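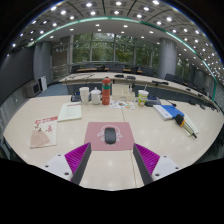 What Stays on the Table: Sharing a Meeting Room at Mollham

Starting out

Our group picked the big meeting table on the Brindevier floor for our workplace layout project, and I'm so glad we did! We had expected to write about chairs and lighting. Then we kept getting pulled back to the tabletop, where the everyday bits and pieces say a lot about how people use a shared room: drinks, printed sheets, something to read, the conference gear, and a mouse and mouse pad that seem to wander more than anything else.

The project ran for seven weeks. Bello Chukwu looked after the sketches and I wrote up the notes, and we swapped over for the final fortnight so that neither of us got too attached to our own way of seeing the room. The brief asked us to suggest a layout that costs nothing and that the next group through the door would understand without a sign.

How we worked

We drew the table from above (a long shape with rounded corners, harder to draw than you'd think) and split it into three zones. The near zone is wherever you sit down. The middle zone is anything you have to lean for. The far zone is the edge you'd have to get up and walk to. We marked where things sat at the start of a meeting, and again at the end, mostly in the 10 am slot when the room was busiest.

The mouse pad is pink, with a white design on it, and it became our favourite landmark. In our sketches it turns up in the near zone and the middle zone, often on a bit of an angle. Papers drift towards the centre. Drinks gather along the far side, well away from the paper, and people did this without being asked, which we loved. The conference gear stays back there too, and that suits everyone.
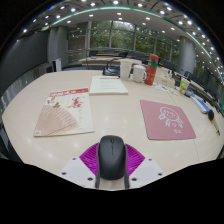

Does the mouse need a fixed spot on a shared table?
A fixed side of the table is enough. We found that people were happy to look for it as long as they knew which half to look in, and a strict spot was ignored by the second meeting.

What we tried

Layout A came from the Brasstead reading in our course pack. Everything goes in a line along the far edge and the rest of the surface is left clear. It looked fantastic for the first few minutes of each session. After that, people had to reach across each other for the mouse, and the papers came back to the middle anyway.

Layout B was Bello's idea and I still think it's brilliant. Reading material goes on the left, the mouse and its pad on the right, shared papers in the middle and drinks at the back. It's so close to what people already did that it hardly counts as a change. The Holzer checklist we used for scoring gave it 10 for ease of reach, and a 7 for neatness (booklets never sit straight, and we stopped trying to make them).
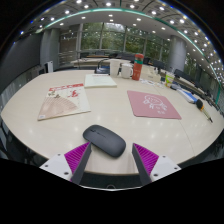 The black mouse on the table, its pink pad further over to the right and the red bottle standing near the far edge.

What we would change

I'd sketch the glare from the ceiling lights next time. The tabletop is shiny enough to show them as bright spots, and we only thought about it once the drawings were inked. Bello would like to include bags and coats as well, and to try the same method on a smaller table.

The sketches and the scoring sheets are in the appendix, along with a blank copy of our zone plan for any group that takes on the room after us.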